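Visiting a robotics open day with hand-held grippers, what should I expect?
Posted in Visits and Open Days by Dilani Cassim

I have put my name down for the August open day at Norkumico. The booking page says visitors can try the hand-held grippers used to collect data for their robot arms, but it gives very little else. I am 77 and my grandson is coming with me. Is it mostly standing up? Is there any weight to carry? I would also like to know if I can take photographs, as my sister wants to see it all.

3 replies

Karthik Jayasinghe
I went to the last one. You are on your feet for most of it, so ask for a chair when you arrive. The talk comes first and is a bit long. After that you go upstairs to where the work is done.

You hold one gripper in each hand and the cube under the jaw has square black-and-white markers on it. Straps go round the upper arms. Tell them if the straps are too tight, as mine were and I didn't like to say anything.

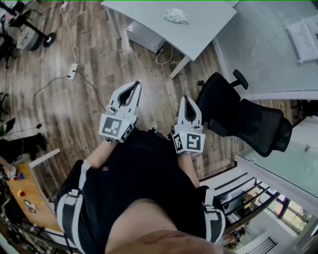
The task they gave us was picking up small things from a table and putting them in a tray. It is slower than you would think. My first few goes were hopeless and then I got the knack of closing the jaws gently. Each go is saved as one recording, and the man giving the talk said they had 2,666 of them for that one task and still wanted more. Your grandson will probably want a second turn, so put both names on the list early.

Wear flat shoes. There are cables on the floor and you are looking at your hands the whole time.

On photographs, look for the notices. There is one taped to the glass in Chinese, 禁止拍照, with a crossed-out camera on it, and it means no photography. I would ring beforehand and ask what visitors are allowed to take home for family.

As for weight, some people wear a kit on their back with cables coming off it and work with the grippers like that. Visitors in my group weren't asked to wear one. I asked to try it on and was told there wasn't time.
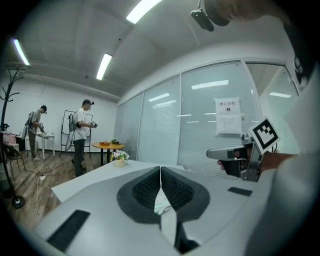 Deming Zeng
Agree with most of that, but the back kit depends on who is running the session. In my group two visitors were offered it. You can say no and just do the table task. Entry was free when I went and there were 50 places, so do turn up on time or they give yours away. The parking is poor. Use the Jamton car park and walk.

Nuwan Dewan
is there a lift? my mum uses a stick and I saw stairs

Dilani Cassim
Thank you all. I rang this morning and they will keep a chair for me. I forgot to ask about the lift, so I will ring again and post what they say.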